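Sastholm workshop notebook
05/10/2021

Dye bath, batch 118. Third go at the walnut brown for the Otov wool and I'm finally getting somewhere! Last two skeins came out the color of weak tea, so this time I doubled the soak on the hulls and left the whole bucket by the back door with a brick on the lid (the smell, wow). Strained it through the old pillowcase this morning. If you borrow the pillowcase, please don't put it in with the tea towels.

Alum first, as usual. I weighed the wool dry at 1,238 grams, which is more than I like to crowd into the big pot, but I wanted it all to match and I'm stubborn. Brought it up slow, held it at 60 on the thermometer for an hour, then turned it off and went to wind bobbins. I kept wanting to poke at it. Poking is how I felted the Utholm fleece, so I sat on my hands, mostly.

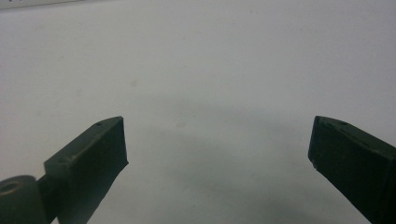 Two dark gripper fingers, open over a white surface

Okay, so the color. In the pot it looked nearly black and I got very excited, then I lifted a corner out and it was more like a wet acorn. Still good! Warmer than the August batch, with a bit of red in it that I didn't expect. Could be the water. We've had a lot of rain and the barrel is full, and I used barrel water for the first time since spring. Should have written down which water I used for the other two. Didn't. Doing it from now on.

Pulled one small skein early and gave it a dip in the iron jar, just a splash, to see how far it would sadden. It went gray-brown almost right away, like tree bark, and I love it, but the wool feels a little harsh between the fingers. Half the iron next time, and a longer rinse.

The rest is staying in the pot overnight with the lid on. Please leave it alone, even if you need the burner (the little one works fine if you hold the knob in).

To do: rinse in the morning, cool water only. Tag the iron skein before it gets mixed up with the others. Order 40 more tags, the waxed kind, the paper ones fell apart in the sink again. Find out who has the good scale.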